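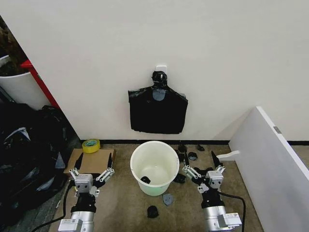
The Bag on the Hook

The apartment in Pledasau came with one hook, and I loved it before I loved anything else there.

It was a little white stick-on thing, stuck to the big blank wall of the back room by whoever had lived there last. No shelves, no curtain rods, no light worth mentioning. One hook! I had driven 322 miles with everything I owned in the back of a van from Ferrand, and I stood in that room at six in the morning with my coat still on, thinking, well, something is going up there.

What went up was a trash bag. A black one, twisted at the neck and knotted so it would loop. I had meant it for the scraps, but once it was hanging I couldn't bring myself to put anything in it. It looked so much like a tiny dress. It had shoulders. It had a hem with the corners curling up, like it had been washed too hot and was being brave about it.

So the scraps needed somewhere else to go, and I got out the bucket.

I should say what the scraps were. My grandmother made flowers out of plastic bags. Black ones were her specialty, because in Susby, where she lived, black bags were what the store gave you, and she thought a black rose was the most elegant thing a person could put in a window. She tore the petals by hand. Scissors were cheating. You pinched and pulled until the plastic went thin and pale at the edge, and then you stopped, a hair before it gave, and you had a petal with a ruffle that no blade could make. She sold 1613 of those roses in her life and wrote every one of them down in a green notebook, with the weather.

I had the notebook. I had never made a rose that didn't look like a squashed beetle.

But that first morning I was so happy! I sat on the speckled floor and tore and tore. The rule, her rule, was that you threw each bad petal at the bucket from where you sat, and if it went in, you were allowed a cookie. Plastic that thin doesn't fly. It goes out about as far as your knee, changes its mind, and drifts off sideways toward the baseboard. I got one in. One! I ate the cookie standing up, like a champion, and left the rest of the black bits lying where they had landed.

By noon the sun had come over the bakery across the street, and the little dress on the wall began to move. Only slightly — there was a draft from somewhere, I never did find it — but it swung and turned a shoulder toward me, and there was a gray patch up near the knot where the plastic was shining. Exactly the gray she used to stop at. A hair before it gave.

I got up on my toes and put my thumb on that patch and felt how she must have felt it, the give and the holding back. I didn't tear it. I went back to my spot on the floor, picked up the nearest failure, smoothed it on my knee, and pulled so slowly that I could hear the van from Jollau Bread being unloaded, tray by tray, the whole time.

It ruffled.

I yelled. The neighbor knocked on the wall and I knocked back, delighted, and then I found a pen and opened the green notebook to the first clean page. Under her last line I wrote the weather. Sunny, with a draft. Then I sat down again and started on the second petal.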